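Trurkthorpe field day talk - ground vibration and shallow layers - speaker notes

Slot is 40 min incl. questions. Don't run over, room is needed after. Version 2026-04-08, bin the older one.

START
Thanks, housekeeping, fire exit at back. Ask who has done any refraction before. If most hands up, skip the spring demo and go straight to the line at Trurkthorpe.
Slinky is in the blue bag. Two people to hold it. Push for P, flick for S. Say it slowly: P squashes, S shakes sideways. P always gets there first.
Don't get dragged into surface waves here. Comes later.

WHY WE WENT TO TRURKTHORPE
Old river terrace. Gravel over clay, chalk under that. Farmer wanted to know how deep the gravel goes before putting in a borehole. We wanted somewhere flat and quiet. Flat yes. Quiet no - road on the east side, lorries all morning.
Show the map. Point out the bend in the lane, people always ask where the gate is.

THE LINE
48 geophones, one straight line along the hedge. Hammer and plate, no explosives (someone will ask). Spikes pushed in by hand, turf cut away where grass was long. Stack several blows at each shot point, noise averages out, signal dosen't.
Mention the plate bouncing. Bad contact = mushy first break. Wet the ground under it or dig down a bit.
Trigger cable got cut by the gate on the first afternoon. Spare in the van. Moral: carry a spare.

PICKING
Slide with the shot record. 247 picks kept in the end. The rest were thrown out, lorries mostly.
Explain first break: where the trace first leaves the flat. Not the first big peak! Go to the far traces and show how it gets vague. Two people picked the same file seperately and then compared. Near traces agreed nicely, far ones not so much. Good moment to pause and let them have a go on the printed sheets.
Pencils are in the same blue bag.

TRAVEL TIME GRAPH
Draw it on the board, don't use the slide, the slide is too busy.
Distance along the bottom, time up the side. Steep line first = slow top layer. Then it bends over to a shallower line = faster stuff underneath. Where it bends is the crossover. Slope is one over velocity, say that twice.
Head wave: goes down, runs along the top of the fast layer, comes back up. It takes a longer route on a quicker road. Motorway comparison works fine.
Needs faster below slower. If there's a slow layer hidden under a fast one you will not see it and the depths come out wrong. This is the thing to remember from today if they remember anything.

DIPPING LAYERS
Shoot from both ends. Up-dip and down-dip slopes differ. Total time end to end must match both ways - reciprocal time. Ours didn't at first, geometry file had one shot point at 87 m when it should have been further along. Typed in wrong. Twenty minutes lost, own up to it.

SOFTWARE
Three sets of code on the laptop, all from our own group. Rostis for picking, Rotich for the layered model, Stenenov for the pictures of the ray paths. Rostis crashes if the file name has a space in. Do not demo live. Use the saved screens.
Handout has the commands. 134 lines of input for the Trurkthorpe model, most of it is just geophone positions, so tell them not to panic.
Starting model matters. We ran it with a too-fast top layer and it happily gave a nonsense boundry. Show both results side by side, ask which they beleive. Then show the borehole log.

BOREHOLE
Gravel base a bit shallower than our answer. Why? Water table. Saturated gravel is much quicker than dry gravel, so the bend on our graph is partly water. Let them get there themselves if time. Hint: ask what the ditch looked like in June.

IF TIME IS SHORT
Drop dipping layers. Keep picking and the borehole. Drop the road noise story too, nice but slow.

LIKELY QUESTIONS
How deep can a hammer see? Depends on line length, rule of thumb a quarter to a fifth of it. Less on soft ground.
Would reflection be better? Not this shallow, everything arrives on top of everything else.
Can it find pipes? No. Use something else.
Cost - pass, send them to the leaflet.

LAST SLIDES 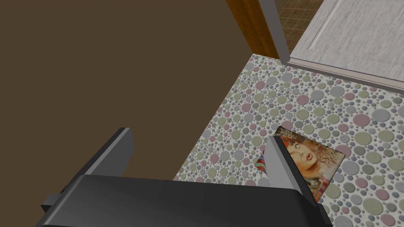
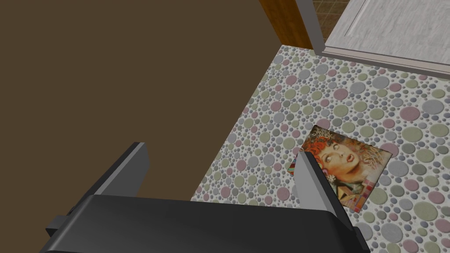
Slides 31 and 32. Renders, gripper open over patterned floor, magazine beside right finger in the second.

Sheets back in the box by the door. Count the geophone samples back in, one went missing last time. Slinky too.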